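**Ticket 3110 — storage order, wrong lids and a wobbly table**

Status: open, waiting on Alitance
Order: Grodau open boxes, grey, plus one Saarinen work table

**First message**

Hi there! I ordered a set of your grey Grodau boxes and the light timber Saarinen table back in November, and I've finally had time to set everything up. Mostly I'm happy (the boxes are a really good size, and the grey hides a multitude of sins), but I've got two problems and I'd love a hand before I start drilling things or sending stuff back.

Problem one: the lids don't fit. They go on at one end and then pop straight up at the other, like a takeaway container that's been through the dishwasher too many times. The sticker on the lid bag says 2249 and my packing slip says 2000, so I'm guessing somebody grabbed from the wrong shelf. Can you tell me which number goes with my boxes?

Problem two: the table rocks. It's only a little bit, but enough that anything in a box slides to one side when I lean on the edge. It's sitting on carpet, a short dark charcoal one, glued down as far as I can tell.

**Update, next morning**

Thanks for the quick reply. I did the things you asked, in the order you asked for them:

- Took all the lids out of the bag and tried each one on each box. Same result every time.
- Turned the lids end for end. No change.
- Measured the lip of a box against the lid. The lid is 22 mm too short.
- Looked under the table for the plastic feet. Three were screwed right in and one was hanging out by a few turns.

So the lids are definitely the wrong ones, I'd say. I wound the loose foot in to match the others and the rocking got better, but it didn't go away. I also tried a folded bit of cardboard under that leg, and it was fine until it squashed flat.

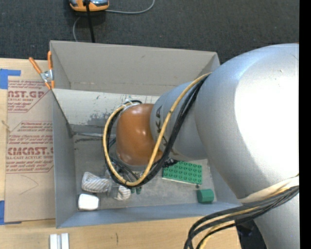 I should mention the boxes aren't pristine any more, in case that matters for an exchange. They get a lot of use and the inside walls cop most of it. One has a worn patch with dark scuffs, the paint's scraped there too, and the floor has smudges and light scratches. I'm not claiming for any of that! It's just wear, and I'd rather say so now than have someone open a parcel and think I was pulling a fast one. If you only need the lids back, even better, they've hardly been touched.

**Update, 4 pm**

Tried your cleaning tip on the smudges. Warm water and a drop of dish soap took off some of the grey marks on the floor of the box. The dark scuffs on the wall didn't budge. I had half a bottle of Sedness cream cleaner in the cupboard and gave one corner a go — it lifted a bit of the colour too, so I stopped. Maybe put a note about that on your care page?

On the table: I pulled it away from the wall and set it down again a little further along, and it sits a lot better there. There must be a dip under the carpet. I'd still like a taller foot for that back leg if you sell them separately, and I'm happy to pay for it.

**Where we're at**

- Lids: wrong part, need the 2000 ones sent out. Do you want the 2249s posted back first, or can I wait and swap them when the new ones get here?
- Table: mostly sorted, would like one longer foot.
- Scuffs: leaving them alone.

I'm around most afternoons if the courier needs a signature, and the side door is the one to knock on. The front bell hasn't worked for ages. Please leave the ticket open until the lids turn up, as the last one got closed on me while the parcel was still sitting at the depot and I had to start all over again.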